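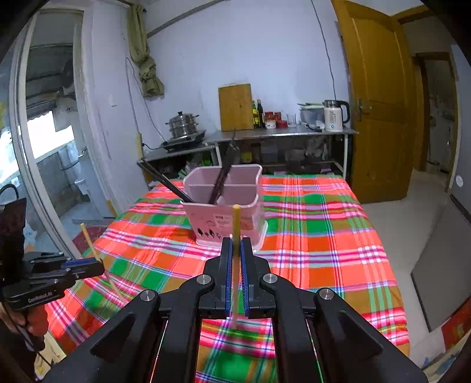 Huia Wihongi reckons most students give up on grants at page two, and after a morning with her I can see why. She has been reading applications for the Fairweather bursary since it began, and she'd only just sat down when she pushed a blank form across to me and told me to have a go.

I got stuck on household income. Do you put down a stepdad who moved out in April? "Everyone asks me that," she said. "If he's not paying towards the house, leave him off and write me a line saying so. One line! I don't need the whole story."

The bursary pays £1000 to first years and £2000 to anyone with a child or a parent to look after. Last year 29 people got one, and Huia would have liked it to be more – she had money left over, which I found hard to believe until she explained about the payslips. People send one month. The form wants three. She writes back, they don't see the email, and the place lapses.

"I ring them now," she said. "I'm not supposed to, really, but I ring them."

Rawiri Costigan was one of the ones she rang. He's in his second year at Holtusside and he told me he'd thought it was a scam call (he hung up on her, twice). "I'd decided I wasn't poor enough," he said. "My mum works. I thought they'd laugh." He spent most of the money on bus fares and a decent coat.

I asked Huia whether the personal statement matters as much as people fear. She pulled a face. "Half a page is plenty. Tell me what you're studying and what you're short of. I had one lad give me four pages on his gap year, lovely writing, and he'd forgotten to sign it."

She did let him sign it late, I should add. The next round opens after Easter, and the form is still eleven pages long.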